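Chapter 4
Keeping Small Things in Order

By the end of this chapter the reader should be able to sort the contents of a worktop into groups, choose a suitable container for each group, and return the surface to use at the end of a task.

4.1 The worktop as a place of storage

A worktop is intended for work, yet in most homes and workrooms it is also where small articles come to rest. Tape, gloves, cups and jars are put down during one task and remain there during the next. The first survey carried out at the Kestavton training rooms, under the direction of Sorin Lazăr, recorded about 600 loose articles across the benches in December. Few of them had been assigned a place.

The present chapter treats storage in yellow plastic and the surfaces on which it stands. 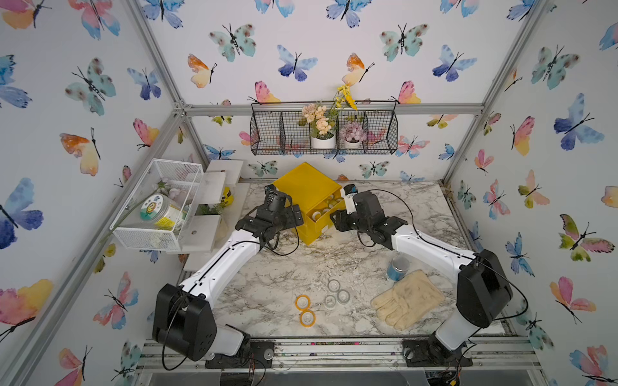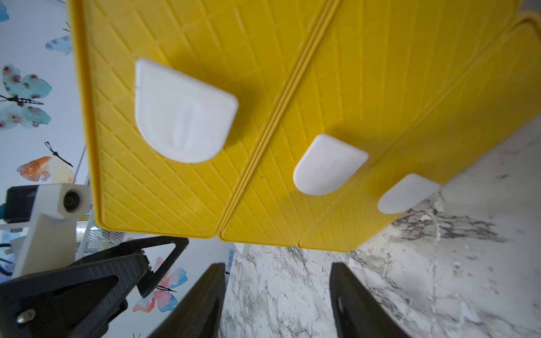
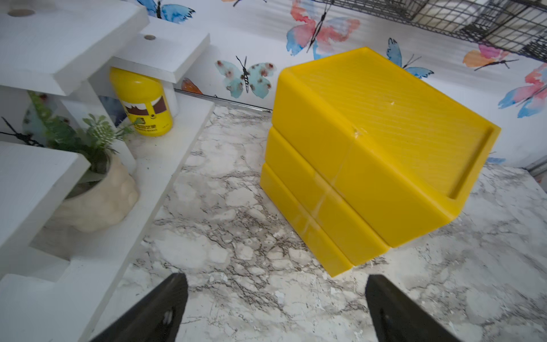 4.2 Grouping before storing

Articles should be grouped before any container is chosen. A container selected too early tends to decide what is kept in it, and unlike things are then put together simply to fill the space. Three questions are of use at this stage. How often is the article needed? Can it be damaged by its neighbours? Will it stand by itself, or must it be supported?

Rolls of tape may be laid flat or stood on edge. Those laid flat are steadier; those stood on edge take less room but require a support at each side. Glass cups should be kept apart from heavy articles and should not be placed near the front of a surface. Work gloves are to be stored in pairs.

4.3 Open and closed containers

An open container shows its contents and is easily refilled. A closed one keeps out dust. In his notes for the Tarcombe course, Mahfuz Haque recommends open storage for articles used daily and closed storage for the remainder, a division which this book follows. Baskets fixed to a wall are counted as open storage and should hold light articles only.

The depth of a container also requires attention. Where small articles lie more than 2 layers deep, the lower layer is seldom used. Shallow trays are treated in section 4.4, together with the labelling of shelves.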